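December
By R. Manolakis

Secondhand toys used to move through cousins and church basements. A good share of them now move through small resale shops, and the shops have had to learn what sells.

Most buy by the box. A family clears out a closet, the shop offers one price for the lot, and the sorting happens later. Wisier, a two-room store that opened with 100 items on its shelves, now has more than 2000 and turns away boxes in the weeks after the holidays.
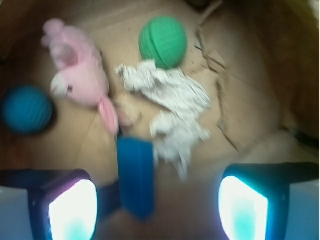

A pink plush toy and a bright green ball in a cardboard box.

Plush is the hard part. It takes up room, it has to be washed, and buyers are picky about it. Wisier prices most stuffed animals under $6 and gives away what is left at the end of the season. Building sets do better, even with parts missing. Board games fall somewhere in between, depending on whether anyone has checked the pieces.
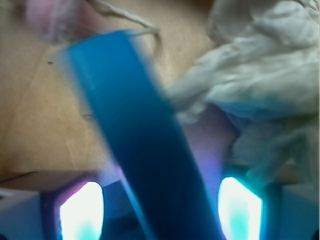 DOVER, December

The store opens at 10 a.m., and the first customers are usually grandparents. They ask for puzzles and toy trucks, and they tend to pay cash. Parents come after school lets out. Many bring a box of their own and take store credit, good for seven months.

Credit keeps people coming back, but it also ties up the shelves. The owners have thought about dropping it.
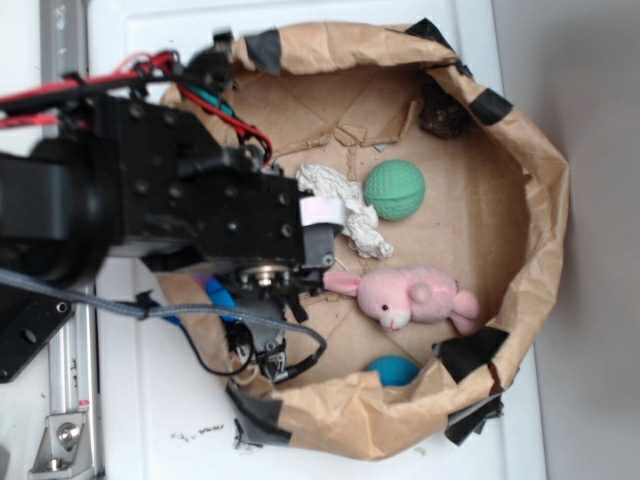 For now they have shortened the list of what they accept. Car seats, cribs and anything with a recalled part are out.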